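Zesthorpe Carts
June, 7:40 am

Bought a used golf cart to run errands in town. The seller said the battery was "like new." So is my back, on paper.

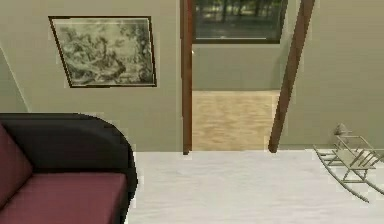
Range so far: 13 miles, if I skip the hill on Skirach Road. I live on the hill on Skirach Road.

A new charger is $300. New batteries are $2,000. A bag of ice from the corner store is still $4, and that was the whole errand.

The town wants turn signals before it'll give me a plate. I have an arm. They've seen the arm.

Got passed by a kid on a scooter doing 10. He waved. I signaled back, which apparently meant left.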